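Thursday, evening

Started on the tape sorting task for Skullow today. Two arms, black cloth on the table, the dish rack in the middle with the open cardboard box up against it. Lesia Stelmakh wants 70 good demonstrations before we train anything, and we have six.
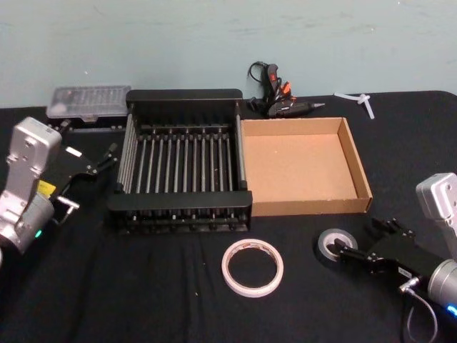 The Boson policy from January was trained on 505 episodes and still let go too early over half the time. Lesia thinks the grasp labels are the problem. I think it's the start positions, which hardly varied. So the new method is to move the tape rolls between every run and leave the rack where it is.

Ran the old policy 3 times after lunch to get a baseline. Wrote the numbers in the Fatau sheet. Lesia will check them against hers before we change the labels.

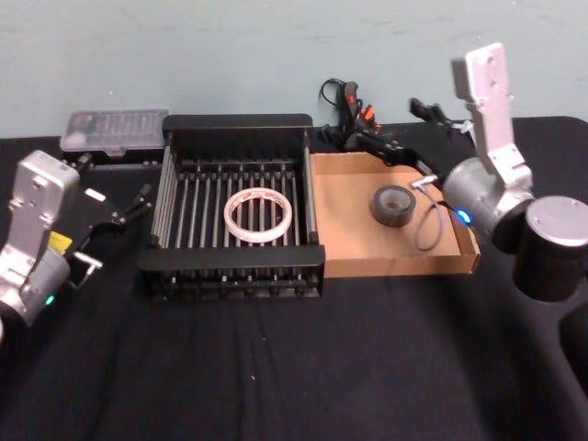
Tomorrow

Finish the demonstrations. Ask Lesia about the label script. Charge the laptop.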